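招人啦：来和我一起折纸板、拼纸箱（长期有效，招满为止）

先说清楚，这是一份有报酬的兼职，同时也想找几位愿意来体验的朋友，所以两种报名方式我都写在下面了，请耐心看完再给我发邮件，不然我又要一封一封地回同样的问题……

我在 Altbridge 这边做纸板结构已经有些年头了。最早是给朋友搬家做隔板，后来有人找我做展示盒，再后来就变成了现在这个小工作室，主要做三样东西：插接式的收纳盒、运输用的内衬，还有给小朋友玩的纸板小房子。全部不用胶水，也不用胶带，靠的就是开缝和插片。一片纸板上切一道窄缝，另一片从缝里穿过去，角度对了就立得住，角度不对就歪歪扭扭，像喝多了一样。我特别喜欢这件事，喜欢到家里人已经不让我在饭桌上谈瓦楞方向了。

今年接了一个大单，Sosov 的秋季陈列要 3,000 个插接盒，9月交第一批。我一个人加上 Luzius Bachmann，两双手，怎么算都不够用，于是就有了这篇招人启事。

工作台是浅色的，台面很平，这一点我很满意，纸屑、压痕、没切透的地方在浅色底上一眼就能看见。以前我用的是一张深色旧木桌，切坏了都不知道，等拼的时候才发现缝没通，气得我直跺脚。
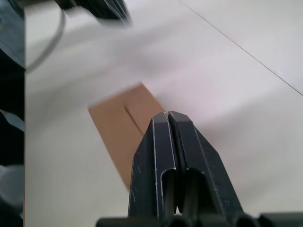
再说说平时都干些什么。大致上是从整张纸板开始，先看纹路，再划线，再切，再开缝，然后压折痕，最后试拼。听起来很简单对吧？我第一次也这么想！结果光是开缝这一步就练了整整一个冬天。缝窄了，插片硬挤进去，边上会起毛、鼓包；缝宽了，盒子一提就散。不同批次的纸板厚薄还有一点点差别，所以每来一批新料，我们都要先切几片小样试一试，松紧合适了才开始正式切。这一步谁也不许省，我自己省过一次，后来那一整摞都拿去给邻居家的猫做窝了。

另外，小片还好，大片的纸板一个人很难伺候。一头抬起来，另一头就往下塌，中间一弯，折痕就废了。所以大片我们都是两边一起拿，左边一下右边一下，放平了再对位置。如果你以前跟人一起叠过床单，那你已经会一半了（真的，我面试的时候可能会让你叠床单，别笑）。

【招什么样的人】

兼职助手，2 位。每周来三个下午，具体哪几天可以商量，我这边比较灵活，只要前一周跟我说好就行。不要求有经验，学过包装、建筑模型、服装打版的当然更好，没学过也没关系，Luzius 来之前是做面包的，现在他压的折痕比我的还直。我比较在意的是下面这些：

手稳，坐得住。同一个动作要重复很多遍，有人觉得放松，有人觉得要疯，请先想想自己是哪一种。

看得懂简单的图纸。不会画没关系，会看就行，看不懂也愿意问。

愿意收拾。下班前台面要清干净，纸屑归纸屑，能用的边角料按大小放好。我对这个有点执着，先跟你道个歉。

能用中文或者英文沟通都可以，工作室里两种话混着说，有时候一句话里能拐三个弯。

体验参加者，7 位。这是给想来玩一玩、学一学的朋友准备的，一次一个下午，材料我出，茶和饼干我也出。你会从一片平平的纸板开始，自己开缝、自己压折、自己拼出一个可以带走的收纳盒。作为交换，我希望你拼的时候把说明书里看不懂的地方圈出来，哪一步卡住了就写哪一步，写得越不客气越好。我们的插接盒最后是要寄给店员自己拼的，他们没有我在旁边唠叨，说明书必须自己能说话。

体验这一场满十六岁就可以报名，未成年的请带一份家长签过字的同意书。会用到裁刀，我会先讲怎么拿、怎么放、手放在哪里，讲完大家都练过一遍才开始。戴隐形眼镜、容易打喷嚏的朋友提醒一下，纸板切多了会有一点粉尘，可以自备口罩，我这里也有。

【关于纸板本身】

好几个人来信问我们用什么料，索性一起写在这里。都是普通的本色瓦楞纸板，牛皮纸那种颜色，不覆膜，不印刷。有人觉得太素，我倒觉得很好看，光打上去是暖的，切口上能看见里面一层波浪。Sosov 那边一开始想要白色的，我寄了两种小样过去，他们自己选了本色，我高兴得当天晚上多吃了一碗面。

纸板有脾气，这个得来了才能体会。顺着瓦楞折，它很听话，有时候太听话了，没让它弯它也弯。横着瓦楞折，就要先压一道，压得浅了折出来是圆的，压得深了表面那层纸会裂。天潮的时候它软，天干的时候它脆，下雨那几天我一般只切小样，不做大片。拿的时候也有讲究，捏边，别捏角，角一旦软了，整片就只能改小用。
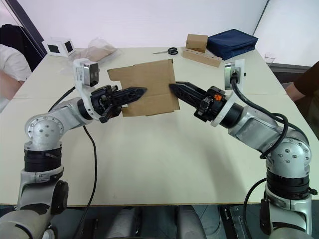 Amos Ridgeway 看完初稿以后给我留了言，说我写了这么长还是没写清楚最要紧的事，别人看了只会问：大片到底要多大力气？站一下午累不累？他还说他上回来帮忙，胳膊倒没什么，脚后跟疼了两天，建议我把“穿软底鞋”写在最前面。

好吧，写在最前面是来不及了，写在这里：请穿软底鞋！大片纸板并不重，难在拿得平，力气一般的人完全可以。切和压的时候多半是站着，试拼可以坐着，我们有高凳，也会轮换着来，不会让一个人站一整个下午。腰不好、膝盖不好的朋友请提前告诉我，我可以把你安排在试拼和检查那边，那边同样缺人。

【报酬和时间】

兼职助手按小时付，试工期间也照付，价钱我在回信里会写明白，不会让你来了再猜。交通费另算，从 Breltdale 坐车过来的可以报销往返车票，留好票根就行。第一批交货之后，如果大家处得来，我很希望能继续合作，后面还有 Mac Giolla 的一套运输内衬在谈，那个形状古怪得很，全是斜插的，我已经画废了一沓图纸，想到就手痒。

体验参加者没有工资，这一点请看清楚，但是盒子可以带走，边角料也可以随便拿，上回有人拿了满满一袋回去给孩子做恐龙。

【怎么报名】

请给工作室写邮件，标题写“纸板助手”或者“纸板体验”，二选一，别两个都写，我会搞混。正文里告诉我这些：怎么称呼你，哪些下午有空，有没有做过手工活（做饭、缝扣子、修自行车都算），还有为什么想来。最后这一项不用写作文，两三句就好，写“无聊”也可以，Luzius 当年写的就是无聊。

报助手的朋友，如果方便，请附一张自己做过的东西的照片，什么都行，歪的也行，我更想听你说说它为什么歪。简历不强求。

收到邮件以后我会在一周内回复，没回就再催我一下，多半是掉进垃圾邮件里了。合适的话会请你过来坐一坐，试切几片，试拼一个小盒子，前后不到一个小时，你也正好看看喜不喜欢这里的气氛。我们干活的时候会放音乐，声音不大，曲目轮流选，Luzius 选的那天请多包涵。

还有几个常被问到的，顺手答了：停车在楼后面，位置不多，建议坐车；楼里有电梯，推车进出没问题；午饭自己解决，附近有一家卖饺子的，韭菜馅中午就卖光；可以带朋友一起报名，但请各写各的邮件；狗不能进来，我也很遗憾，它们太爱啃纸板了。

2023年6月

补一句：体验那一场如果报名的人多，我会再加开，没排上的朋友我会留着邮件，有新的时间先通知你们。裁刀和尺子工作室都有，用惯了自己那把的，也可以带来。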